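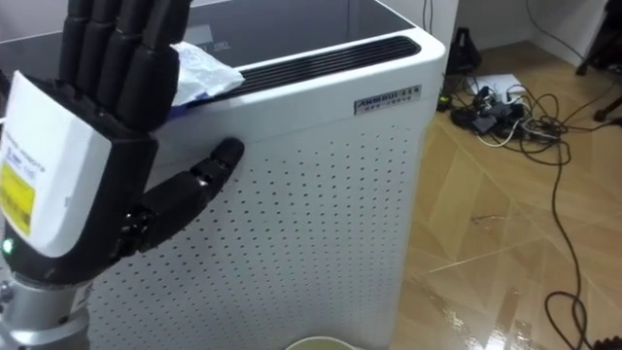 Figure 2. Hand at the air purifier, seen from the head camera. The front fingertip rests against the plastic film; the thumb is on the perforated front.

3.2 Hand setup and upkeep

All trials used one arm with a multi-fingered hand, bolted to the wrist flange and run by the Jitorik controller. The indicator on the wrist housing had to be green before any motion was allowed. If it was not, the operator cut power to the hand, reseated the connector and started the check again.

Zeroing was done at the start of each session. The fingers were driven to full extension, as they are in Figure 2, and the joint readings were stored as the open pose. The thumb was zeroed on its own, as its base joint drifted more than the others. We allowed a drift of 2 degrees per joint - anything above that meant a new calibration with the Flisateck tool.

Thin film gave the most trouble. The fingertips are glossy and slip on plastic, so they were wiped with a dry cloth before each block of trials. Grip force on film was capped at 2 N. The same cap was used for the thumb when it touched the perforated panel, where a harder push could leave a mark.

The flange screws were checked for torque every 1000 grasp cycles. At the same point we looked over the finger joints for play and logged the result in Wragg. One finger joint failed this check in June and was replaced. The hand was then zeroed again and run through the open and close routine without a load before trials went on.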